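Starkcombe Hall – yearly walk-round, May
Filled in by Rogério Godoy, with comments as I went

Front steps and handrail – OK
Second bolt from the bottom has been tightened again. I'd still like a proper look at the brickwork behind it before winter, as I seem to write the same thing every spring.

Smoke alarms – OK, one to replace
All of them sounded when tested. The one in the back corridor carries a date in 2000, bless it, and has more than earned its retirement. Bratik can supply the same fitting, so the holes in the ceiling should line up.

Fire exits – OK
Both doors open with one push. Please, please keep the folding chairs out of the passage! I moved a stack myself and my back let me know it that evening.

Extension cords – ACTION
Two had cracked plugs and I've taken them away. The long one on the Mühlbauer reel is fine, but do unwind it fully before running the tea urn from it.
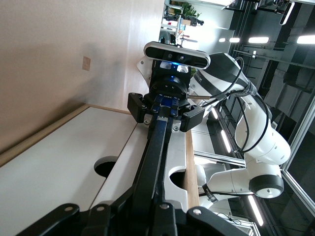 Hot water – ACTION
The kitchen tap was still too hot for small hands after I turned the heater down a notch. Skultitz are coming to fit a mixing valve, and until then the warning card stays up over the sink.

First aid box – OK
Restocked with a box of 100 bandages, which ought to see us through the summer club (though I said that last year too). Eyewash is good for another 24 months.

Stepladder – OK
Feet sound, hinges stiff but safe. It holds one person at a time, however friendly you all are.

Outside lights – ACTION
The lamp by the bins goes off after 5 seconds, hardly long enough to find the lid. I'll reset the timer when I bring the new alarm over.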